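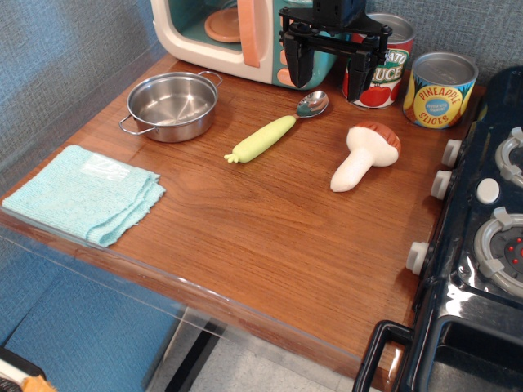

Unit 6: The Pretend Kitchen
Notes for Play and Early Learning, prepared by Yavuz Kocabaş

Welcome back, everyone. Last time we talked about blocks and building, and I promised we would get to the play kitchen, which I will admit is my favorite corner of any preschool room and one I could happily talk about until supper. Please read these notes before class and bring them with you, since we'll be writing on them.

Why small kitchens matter

Children cook because the people they love cook. A four-year-old who puts a plate in a toy microwave, shuts the door and stands there waiting is doing a good deal of work: she is remembering an order of events, holding off on the next step, and very often telling somebody all about it while she does. Tuncay Taşdemir, who taught the mixed-age room at Surholm for many years, used to call this "supper talk," and I have borrowed the phrase so often that my students think it's mine.

Choosing the pieces

You don't need much. When I set up the kitchen table at Liltton I had a budget that wouldn't have bought a decent lunch, and the children played at it all winter long. What I look for first is a piece that opens and shuts. A toy microwave with a door that swings and a round turntable plate inside will get more use than a whole basket of plastic vegetables, and the buttons on the front give small fingers something to press (and big voices something to beep about!).

Next, a real pot, if you can find a little one. Stainless steel with two looped handles is lovely, as it asks for both hands, and two-handed carrying is something we want to see plenty of at this age. It also makes a proper noise when a spoon goes round in it. You'll want to think about where the nap room is.

Then cans. I am very fond of cans with pictures on the label, such as a tomato on the tomato sauce or a bright label for pineapple slices. A child who can't yet read the words will "read" the label anyway, and you should let her. Later on she'll start picking out letters, usually the ones in her own name, and then you can say, "Yes, that's an A, what else do you see?" and leave it there. If you use real cans, check the rims with your own thumb before any child touches them.

Setting the table

Put the microwave toward the back and keep the middle clear, because the middle is where the cooking happens. Leave some space between the pot and the cans so that two children can reach without bumping elbows. At Dağdelen we ran the corner with 7 pieces and had fewer quarrels than we did with 40, although I should say that was also a very easygoing group of children.

Words to listen for

in, out, open, shut, full, empty, hot, wait, more, my turn, all done

Jot down any you hear, with the child's age and who he or she was talking to.

For next time

Visit a play kitchen and watch for one stretch of play, start to finish. Write up what you saw in plain language, no more than 3000 characters, please, and put your opinions in a separate paragraph at the end. Those of you placed at Zodstead should ask the lead teacher what time the corner opens, as it moved to after snack in April.

Reading: the chapter on pretend play in your course packet, plus the two-page checklist behind it.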